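Working alongside the machines: automation at the Primport kitchen goods site

An interview with Henrike Rieger, head of operations development
August 2021

When Primport decided to automate part of its packing and sorting work, the first thing it bought was tables. Henrike Rieger remembers that some of her colleagues were disappointed. "They had expected a delivery of robots," she says. "What arrived was furniture, a good deal of cable and several pairs of hand-held grippers. I had to explain to a number of people that this was the project."

Ms Rieger has been responsible for operations development at Primport since the company took over the Nisto household range. The site sorts, pairs and packs small goods for kitchens and bathrooms: brushes, sponges, soap dishes, racks and baskets in wire and plastic. Much of the warehouse was automated years ago, and pallets have long been moved without a driver. The packing benches were left as they were. Around 800 different articles pass over them, many of them soft, light or awkwardly shaped, and the machines on offer could not be relied upon to pick them up.

The approach now in use was chosen in May, after a comparison with a conventional system in which each movement would have been programmed by engineers. Under the present arrangement, members of the packing staff carry out short tasks with a gripper in each hand, and the recorded movements are used to train the software that will later control the robot arms. The programme is known within the company as Nuleck.

"We asked ourselves who in this building knows how to handle a sponge," Ms Rieger says. "The answer was plainly the people who have been packing them. It would have been strange to leave them out and then to ask them to correct the result."

The tasks appear simple. An article is placed in a holder, taken out again, turned or moved to another part of the table, and the exercise is repeated with small variations. Ms Rieger is careful to say that they should not be confused with ordinary packing. A packer at the bench uses ten fingers and hardly looks down. With the grippers, each hand is reduced to two jaws, and movements that were a matter of habit have to be thought through again. 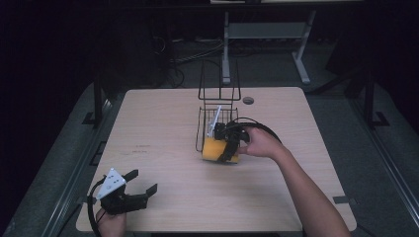 Handling exercise with a wire basket, using one gripper in each hand.

"The first days are tiring, and we did not allow for that properly," she says. "We had set a target of 1,000 recorded exercises for the opening period, because the supplier had suggested it. The staff told us that it was too high if the quality was to be kept. We reduced it to 900 and introduced longer breaks. I should have preferred to have had that conversation before we began."

The question of quality comes up repeatedly in her account. A hurried movement is recorded as faithfully as a careful one, and the software has no means of telling which of the two it ought to follow. For this reason each participant may reject an exercise without giving a reason, and rejected exercises are not counted against anyone. Ms Rieger regards this rule as the most important one in the programme. It was not in the original plan and was added at the request of the packing staff.

Asked how the work has been received, she distinguishes between those who take part and those who do not. Twenty members of staff have been trained so far, all of whom put their names forward. They spend half of each shift at the recording tables and the other half at their usual benches, and their pay grade was raised for the duration of the programme. Among the remaining staff, she says, there is interest but also caution, and she does not consider the caution unreasonable.

"People ask me whether they are training their own replacement. I do not think one can answer that with a slogan. Some of the work at the benches will be done by machines, and we have said so in writing. We have also said in writing that no one at the Cabanatuan or the home site will be dismissed as a result of Nuleck, and that the agreement will be reviewed jointly before it is extended."

The Cabanatuan site, which packs the same range for other markets, is to begin recording once its tables have been fitted out. Its staff have been sent the same instructions and have already proposed changes to them. The original text was written by engineers and described every article by its stock number – the packers have asked for ordinary names, and these will be used in the next version.

There are practical matters still to be settled. The friction pads on the gripper fingers wear with use, and it has yet to be decided who should check them and how often. Cables are a regular subject of complaint. So is the height of the tables, which suits some people considerably better than others.
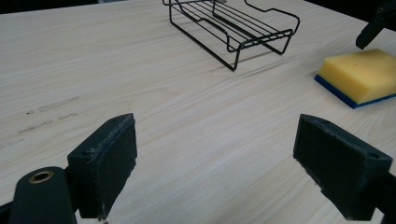
Edgardo Barredo takes the view that the pads and the cables will be dealt with in time, and that the harder matter is what becomes of a packer's skill once it has been recorded. A company which keeps those movements and goes on using them, he argues, ought to say clearly for how long it may do so, and whether the person who made them will have any part in the decision.

Ms Rieger does not dispute the point. The present agreement states that recordings are stored without names and may not be used to assess the performance of an individual. It says nothing about what happens when a participant leaves the company. "That is a gap," she says. "It was raised with us and it will be on the table when the agreement is reviewed. I would rather have a rule that is a little too strict at the start and relax it afterwards."

She expects the first robot arm to be placed at a packing bench for trial, under supervision and with a limited choice of articles. Sponges will be among them, as they are forgiving to handle. Wire goods will follow later. They catch on one another and on the gripper, and even experienced packers do not enjoy them.

As for the benches themselves, the plan foresees a change of duties. A packer would oversee the arm, take over when it fails and decide when it needs further recordings. Training for this role is being drawn up with the staff who took part in the first phase, and Ms Rieger would like to see some of them teach it. Two have agreed to do so. Their first course will be held at the home site, and colleagues from Cabanatuan will be invited to attend.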